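Prultden Chapel - Building and Safety Walk-Through
Checklist with comments, June

Completed on a Thursday between services, starting at 9:30 a.m. Areas covered: sanctuary, entry, nursery, kitchen, fellowship hall, basement classrooms, parking lot. Marks used: OK, FIX (can wait until the next work day), NOW (before the next service), N/A.

1. Entry and hallways

Front doors open outward without a key from inside - OK
Side door on Zulow Street opens without a key from inside - FIX
The panic bar works but needs a hard push on the left side. An older member or a child might not manage it. Ask the locksmith to look at the latch.

Mats lie flat - OK
Coat rack fixed to wall - OK
Hallway clear to full width - NOW
Two boxes of discipleship course workbooks and a folding stroller were against the wall by the office. The boxes go in the supply closet. Small group leaders should pick up workbooks from the office shelf and leave nothing in the hall.

Exit signs lit - OK
The one over the side door flickers when first switched to battery, then holds.

2. Sanctuary

Pews tight to floor - FIX
Third pew on the organ side rocks. One bolt is missing at the aisle end.

Aisles clear, including center - OK
Wheelchair spaces kept open - OK
Occupancy sign posted - OK
The sign reads 149. Easter attendance was under this, but chairs had been added along the back and they narrowed the way to the door. No extra chairs behind the last pew from now on.

Candle stands stable, glass followers in place - OK
Candles kept clear of fabric - FIX
The banner to the right of the table hangs too near the tall stand. Move the banner, as the stand is where the readers need it.

Sound cables taped or covered - FIX
Tape is lifting near the drum kit. A rubber cable cover would last longer. Skotell quoted for one last year and the quote is in the office folder.

Baptistry cover locked when not in use - OK
Baptistry heater off and unplugged - OK
Microphones used near water are battery type only - OK

3. Nursery and children's rooms

Window in each door uncovered - NOW
A poster had been put over the glass in Room 2. It was taken down during the walk-through. Door windows stay clear at all times.

Two screened adults on the rota for every session - OK
Sign-in sheets kept - OK
Outlet covers in place - FIX
Five are missing, all in the toddler room.

Toys wiped down and logged - OK
Tall shelves anchored - OK
First aid kit complete - FIX
Low on small bandages. The cold pack is past its date.

4. Kitchen and fellowship hall

Extinguisher charged and tagged - OK
Stove knobs off, hood filter clean - FIX
Filter has grease on the outer edge. Run it through the dishwasher before the next community supper.

Refrigerator temperature logged - OK
Food labeled with date - FIX
Several containers on the bottom shelf had no label. Anything undated gets thrown out on Monday.

Allergen cards out at shared meals - FIX
Cards are in the drawer but were not used at the last two suppers.

Tables and chairs sound - OK
Stacked chairs no higher than the line on the wall - OK

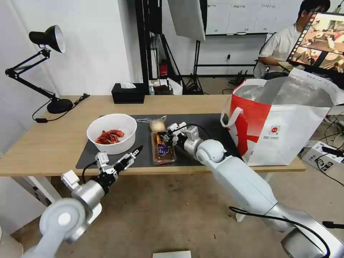 Siriwardena asked whether the allergen cards have to go out for potlucks too, or only when the church does the cooking. The Wednesday group brings food from home and people often don't know what is in a store-bought dish.

Comment on the above: yes, cards go out for potlucks. Whoever brings a dish fills in the card. If the dish came from a store, keep the label with it. If the contents are not known, write "unknown" on the card and leave it at that. Blank cards are now in a tray beside the serving hatch, with two pens.

5. Basement classrooms

Handrail on both sides of stairs - OK
Stair edges marked - FIX
The yellow strip is worn through on the bottom two steps.

Lights work - OK
Dehumidifier running, bucket emptied - FIX
The bucket was full and the machine had shut off. Fit a hose to the floor drain.

Storage kept clear of furnace - NOW
Christmas pageant costumes were hung on the pipe next to the furnace. They were moved to the classroom closet. Please do not hang them there again, even for one night.

Carbon monoxide alarm tested - OK
Space heaters - N/A
None found. They are not allowed in the classrooms.

6. Electrical and fire

Panel accessible and labeled - OK
Circuit 15 is marked "spare" but feeds the outlets behind the pulpit. Correct the label.

No extension cords used as permanent wiring - FIX
One runs behind the bookstall to the card reader and lamp. Needs a proper outlet on that wall.

Smoke alarms tested - OK
Evacuation plan posted in each room - FIX
The prayer room has the old plan, drawn before the ramp was built.

Ushers know the meeting point - OK
Fire drill held during a service within the past year - FIX
Not done. Best held at the end of a service, with the children in their rooms, so that the teachers practice their route as well. The meeting point is the far side of the lot by the sign.

7. Outside

Ramp surface and rail - OK
Parking lot lights - FIX
One is out at the Zulow Street end, and evening Bible study lets out after dark for much of the year.

Potholes - FIX
The large one near the accessible spaces has opened up again. The figure to patch and reseal that section is $3000. Cones are out until a decision is made.

Gutters clear - OK
Tree limbs clear of roof - OK

Follow-up

Items marked NOW were dealt with the same day and should be looked at again before the first service on Sunday. The outlet covers, bandages and cold pack can be bought together and charged to the building account. The pothole and the new outlet go on the agenda for the next members' meeting.

Add a comment under the item if you fix something - put what was done and leave the original mark as it is. A copy of this sheet hangs inside the office door.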